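4. Perforated Baskets

This section covers the plastic baskets supplied with the Farkeo shelf unit. For assembly of the uprights and shelves, see Section 2. For wall anchoring, see Section 3. Do not place loaded baskets on a unit that has not been anchored.

4.1 Before First Use

1. Remove the baskets from the carton and separate them. If two baskets are stuck together, hold the lower one by its rim and turn the upper one slightly while lifting. Do not pry them apart with a screwdriver or knife.

2. Peel the label from the outside wall. Adhesive that stays behind can be removed with dish soap and warm water.

3. Run a finger along the rim and the edges of the openings. Small burrs left from molding may be trimmed with a nail file. A basket with a split rim must not be used. Contact the Koller parts desk for a replacement and quote part number Zundex 74.

4. Wash the basket in warm soapy water, rinse, and let it drain upside down.

Note: Blue baskets from different production runs may differ slightly in shade. This does not affect fit.

4.2 Placing a Basket on the Shelf

1. Check that the shelf is level and that all four shelf clips are fully seated.

2. Hold the basket by the rim at the middle of both long sides. Do not lift it by a single corner or by hooking the fingers through the wall openings.

3. Set the rear edge down first, then lower the front edge until the base lies flat.

4. Push the basket back until it meets the rear stop. The front rim should be even with the front edge of the shelf. If it sticks out, look for an item or a loose clip behind the basket.

5. Leave a gap of 9 mm between neighboring baskets. With no gap, the rims rub when a basket is pulled out, and the plastic turns white along the contact line.

Caution: Maximum load is 18 pounds per basket and 175 pounds for the complete unit. The unit limit applies even when no single basket is over its own limit.

4.3 Filling

1. Place heavy items in the base and spread them evenly from end to end.

2. Keep the contents below the rim. Items that stand higher can catch on the shelf above when the basket is pulled forward.

3. Put small items such as clips, screws, or pen caps in a closed box or bag first. Anything narrower than the openings can fall through the walls.

4. Turn sharp or pointed items so that the points face down and away from the walls.

5. Use the lower shelves for the heaviest baskets.

Damp items may be stored for a short time, provided the basket is not lined. Place a tray on the shelf underneath to catch drips. The perforated walls let air through but will not dry folded fabric. Spread thick items out elsewhere before storing them.

Caution: Do not store solvents, hot pans, or lit or recently used candles in the baskets.

4.4 Removing a Basket

1. Grip the front rim with one hand and pull the basket forward until half of its length is clear of the shelf.

2. Support the base with the other hand.

3. Pull the basket the rest of the way out and set it on a flat surface.

A basket left halfway out will tip if weight is placed on the front rim. Return it fully to the rear stop after use. Where children have access to the unit, keep the upper shelves for light contents only.

4.5 Cleaning

1. Empty the basket and shake out loose dirt.

2. Wash inside and out with a soft cloth. Use a bottle brush for the rows of openings, working from the inside.

3. Rinse with clean water and wipe the underside of the rim, where soap tends to collect.

4. Dry the base before returning the basket to a painted shelf.

Do not use steel wool, bleach, or scouring powder. The baskets are not rated for the dishwasher. Strong sunlight will fade the color over time and make the rim brittle, so units next to a window should be checked more often.

4.6 Periodic Check

Check each basket twice a year. Empty it, hold it up to a light, and look for cracks running from one opening to the next. Flex the long rim gently with both hands. Clicking sounds or pale stress lines mean the basket should be taken out of use. Shelf clips should be pressed in again at the same time.

Replacement baskets are sold singly and in pairs. The Clollurham size is shorter in the base and does not reach the rear stop; it must not be used on this unit. 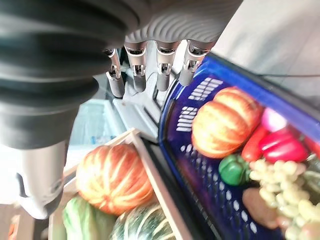 Baskets that have been replaced can go on the floor or in a cupboard for light items, as long as the rim is whole. Section 5 covers the casters.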